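I switched from liquid detergent back to powder in February and have kept notes since. A short thread on what changed, for anyone thinking about it.

First, the setup. We have a front loader in a second-floor apartment in Korkgate. The water here is hard. The kettle needs descaling every few weeks and the shower head clogs if I leave it alone.

I had used the same liquid for years. The towels were stiff, the whites had gone a flat gray, and the rubber seal on the door smelled no matter how often I wiped it.

Most of what I read on laundry says the same thing about hard water. The minerals tie up part of the detergent before it gets to the dirt. Many powders carry a built-in softener for that. Many liquids carry less of it, or none.

Powder often has oxygen bleach in it too, and that usually gets left out of liquids as it doesn't keep well in the bottle. I hadn't known that. I had been buying a separate tub of the stuff and forgetting to use it.

The first two loads were bad. I used the scoop that came in the box, filled to the top, and found white streaks on everything dark. The top line on that scoop is for a heavy load with a lot of soil. Most of mine are half that.

I now weigh it on the kitchen scale. 90 grams for sheets and towels, less for everyday clothes. After a month I could do it by eye.

Cold water is the weak spot. Powder doesn't always dissolve on a short cold cycle – I still get a few grains in pockets and hoodie seams. For those loads I stir it into a jug of hot water and pour that straight in the drum.

Wool and silk don't go in with it. I keep a small bottle of wool wash for the sweaters, and that bottle will last me the year.

Colors: I expected fading and haven't seen much. Reds and dark blues get the color powder, with no bleach in it. Prints go in inside out. New red things still get washed alone the first 3 times. I skipped that once at our old place in Harkalport and had pink pillowcases until we moved.

Fabric softener is gone as well. It coats the fibers and towels stop soaking up water. It took four or five washes before ours felt normal again. Line drying makes them a bit rough, so I snap each one hard before I hang it.

The door seal. I run an empty hot cycle once a month with 100 grams of plain washing soda, then leave the door open overnight. The smell faded by the second month. I can't say how much of that was the powder and how much was the open door – I started both at once.

Cost is lower, but not by as much as people claim. The box is cheaper per load if you measure. If you fill the scoop every time, you give most of that back.

Storage matters more than with liquid. Mine sat next to the dryer and went solid in a week of rain. It's in a lidded tin on a high shelf now.

Next thing to sort out is bedding. The covers get washed every week and I'd like to see how the prints hold up over the summer. 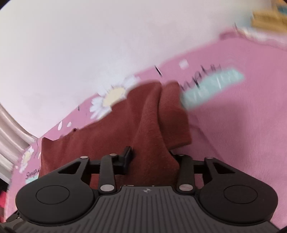 Tsutomu Imai: Same experience with the hard water in Fledell. I'd add one thing, clean the drawer before you switch. Mine had old liquid caked in the back and the powder stuck to it for weeks.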